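Section 4. Setting up a ruffled garment for steaming and folding

This section covers garments made of thin, smooth cloth with a pleated or gathered ruffle, such as blouses, light skirts and children's dresses. For knits and heavy cotton, use Section 3. Read the whole section once before turning on the Flirley steamer.

**You will need**

- The Flirley steamer, filled to the line with plain water
- A flat, clean, light-colored surface, larger than the garment when it is spread out
- A press cloth (Trukoleck part 2314, or any plain white cotton)
- Two flat cloth weights (part 1583)

**4.1 Laying out the garment**

1. Wipe the surface and let it dry. Thin fabric picks up lint and crumbs easily.
2. Close any buttons, hooks or zippers. Empty the pockets.
3. Check the care label. If it says "do not steam," go straight to 4.4.
4. Lay the garment down with the outside facing up. Smooth the body panel first, working from the middle toward the sides with the flat of your hand.
5. Find the seam where the cloth is gathered into the band. Lay the band flat and straight, without stretching it.
6. Open out the ruffle last. Lift each pleat by its outer edge and set it down so that it points away from the body panel.

Pleats do not need to be even at this stage. Some will stand up and some will lean on the one beside them. Leave any pleat that will not lie down and deal with it in 4.3.
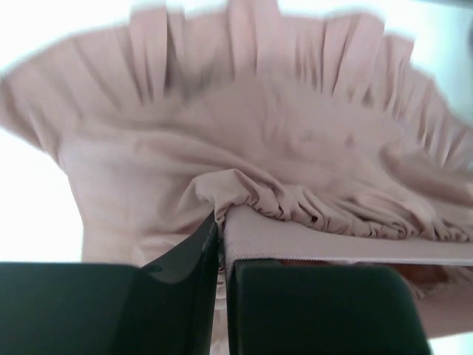 *Fig. 4-1. Pleated ruffle, wrinkled body area and gathered seam with its flat band.*

**4.2 Steaming the band and body**

1. Turn the dial to 2 and wait for the ready light.
2. Cover the band with the press cloth. Hold the steamer head just above the cloth and move it slowly from one end of the band to the other.
3. Take the cloth away and smooth the band with your fingers once it is cool enough to touch.
4. Steam the body panel in short strokes. Start at the band and work toward the ruffle.
5. Stop a finger's width short of the gathered seam. Steam the gathers from the side, using the narrow nozzle, and do not press down on them.

**Caution:** Steam burns. Keep your free hand behind the steamer head at all times, and never steam a garment while someone is wearing it.

**Caution:** Pressing directly on a gathered seam leaves flat, shiny marks that are hard to remove - on thin fabric they may be permanent.

**4.3 Setting the ruffle**

1. Place one weight on the band and the other on the body panel.
2. Take one pleat between finger and thumb at its outer edge and pull it gently straight.
3. Give it a short burst of steam, then let go and leave it to cool.
4. Move to the next pleat. Go in one direction only, so that you do not disturb the ones you have finished.
5. Where a fold has dropped into the gap between two pleats, lift it out with the blunt end of the nozzle brush before steaming.

**Note:** The Flirley 2000 has no burst button. Squeeze and release the main trigger.

**4.4 Folding**

1. Let the garment cool and dry completely.
2. Fold each side of the body panel in toward the center. Keep the ruffle flat as you go.
3. Fold the band over onto the body panel. The ruffle stays on the outside and is not folded under.
4. Place the garment on top of the stack in the Aguiar drawer tray. Do not put anything on the ruffle.

If the ruffle has creased again after storage, repeat 4.3 only. The band and body can usually be left alone.

Replacement press cloths and weights can be ordered through Poltutico using the part numbers listed at the start of this section.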